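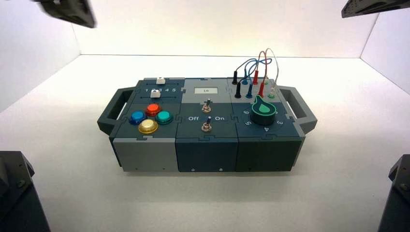 Zirkum task board: notes on the object set

Contents of this card

Layout of the board
Labels and readouts
Files
Annotation rules
Known problems
Contact

Layout of the board

The Zirkum board is a long box made of three blocks that lock together with puzzle-piece seams. Each end has a dark grey loop handle. Lift it by both handles and keep it level.

Left block: two white sliders with a printed scale between them, and four round push buttons in red, blue, teal-green and yellow, set in a diamond.

Middle block: a small display window and two metal toggle switches, one behind the other.

Right block: a patch panel and a rotary dial.

Labels and readouts

The slider scale runs from 1 to 5. The toggles share one pair of labels, Off on the left and On on the right. When you log a session, write down the display value before anything is touched. In the opening photo it reads 10.

Slider positions are logged to the nearest printed number. If a knob sits between two numbers, take the lower one. Buttons are named by color only (red, blue, teal, yellow), never by position, so the names still hold if the board is turned around.

Files

The set has 67 sessions in 14 folders. Each folder holds photos, a session sheet in CSV and a free-text notes file. Sheet columns are session, block, control, start_state, end_state and remarks. Leave remarks blank if there is nothing to say.

Folders marked "chege" were recorded at the Chege site and the rest at Madberg. Both sites use the same sheet.

Annotation rules

Use one row per control change. Two toggles flipped together still get two rows.
"Rear" and "front" mean far from and near to the person facing the board with the buttons on the left.
A slider that moves and comes back to the same number gets a row with equal start and end states.
Do not guess a display value. If glare hides it, enter "unread".

Known problems

Display values are missing for 4 sessions. The notes files say which ones.
Teal was logged as "green" in roughly 17 older rows. Treat the two as the same button.
Some early Madberg sheets have the front and rear toggles swapped. Corrected copies end in _b.

Contact

Sheets and file layout: Atieno Mushi
Board repairs and spare knobs: Helmut Voß
Corrections to the notes: Hamisi Mwakalinga, Drosutbridge office

Last revised January 2024. Next check of the sheets is planned for April.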